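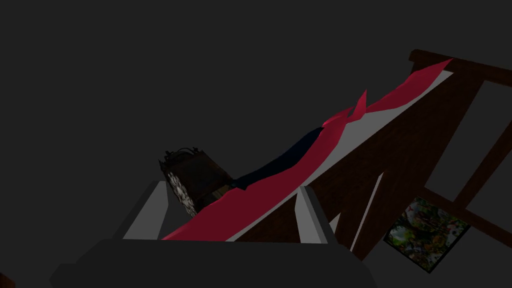 I have now folded one fitted sheet. It took 30 minutes and I have some notes. (1/15)

Background: I moved in August, into an apartment whose linen closet is the depth of a hardback book. My method up to then was the ball. You make a ball, you close the door fast, you let future you deal with it. The new closet doesn't take balls. I tried.

So I asked people how they fold theirs. Big mistake. People who have never told me how they vote will tell you about corners for as long as you're willing to stand there.

Higinio Figueroa, my downstairs neighbor, stood in the laundry room and showed me with his own sheet. Hands in two corners, flip one over the other, slide along, pick up the third, pick up the fourth, lay it down, and it's a rectangle. Whole thing took less time than it took me to type this post. I asked him to do it again slower and he did it at the same speed.

I went upstairs with mine. Hands in two corners. Flip. At this point I was inside the sheet.

Things I have learned about fitted sheets: the long side and the short side are the same length until you've committed to one of them. Then they aren't.

My sheets are from a company called Dasska. They put a little tag reading "TOP OR BOTTOM" on one edge. I've thought about that tag more than I've thought about some of my relatives.

(Someone will ask, so: yes, the other set has tags saying "SIDE." Better. Still two sides, but better.)

I bought a folding board. It's called the Stoltico and it cost me 95 dollars, which I'm telling you so that I can never tell my sister. It is a flat board with hinges. It's very good at T-shirts. The manual has a page for fitted sheets and the page says to fold the sheet into a rectangle first, then place it on the board.

Then there's the thread count thing. Mine claim 178. I don't know what they were counting or whether they were interrupted. All I can report is that a cheap thin sheet folds easier than a nice thick one, and the nice thick one springs back open in the closet overnight like it's had second thoughts.

Svend Arnardóttir at work says he doesn't fold them at all. He owns one set. It comes off the bed, goes in the wash, goes in the dryer, goes back on the bed. No closet involved. I laughed at this over lunch and then thought about it the whole way home.

What finally worked for me, for the record: do it on the bed, not in the air. Lay it down elastic side up. Tuck the two bottom corners into the two top corners. Fold the curvy edge in so you stop having to look at it. Now it's more or less a rectangle and you can fold in thirds, and thirds again.

The pillowcase trick also works. Fold the flat sheet and the spare pillowcase, get the fitted one down to any shape you like, and stuff the lot inside the other pillowcase. From outside it looks like you have your life together. Inside is the ball. Hello, ball.

Showed Higinio the finished one. He turned it over, found the lumpy side, and turned it back over – very gently, I thought – and said "that'll go on a shelf."

It did go on a shelf. I have 2 more in the dryer and one of them is a deep-pocket king I inherited along with a mattress I no longer own. That one may become curtains. (15/15)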